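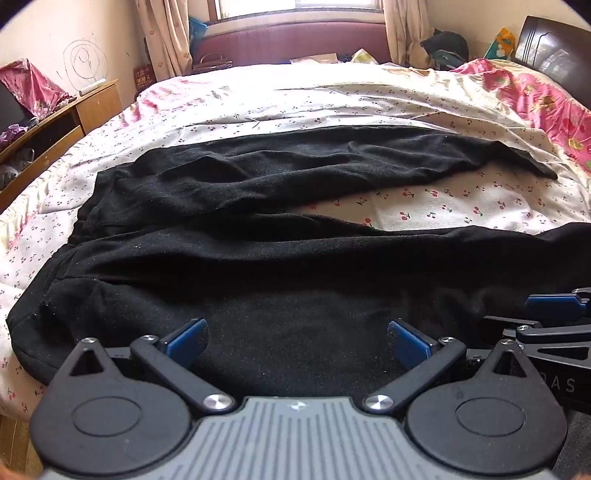 Penrose Laundry & Mending: Your Questions

How soon will I get my things back?
Most wash-and-fold orders are ready in 2 days. Mending takes a bit longer, especially in February, when everybody seems to discover at once that their coat zipper has given up (we do love a good zipper, so bring it in!).

Can you wash fleece?
Yes, gladly. We turn it inside out, wash it cool and skip the softener, which tends to mat the pile. If yours has already gone a little flat, tell us and we'll brush it once it's dry.

Do you have a minimum order?
Not for drop-off. For pickup we ask for $15, and you can put your order together with a neighbor's if that helps.

What if something gets damaged?
Please call us first and ask for Nahom Belay, who looks after these things himself. We cover up to $300 per order, and it helps if you still have the receipt.

Do old gift cards still work?
They do, including the paper ones from our Clillach Street shop. Cards bought after 2/1/18 can be used for pickup orders too.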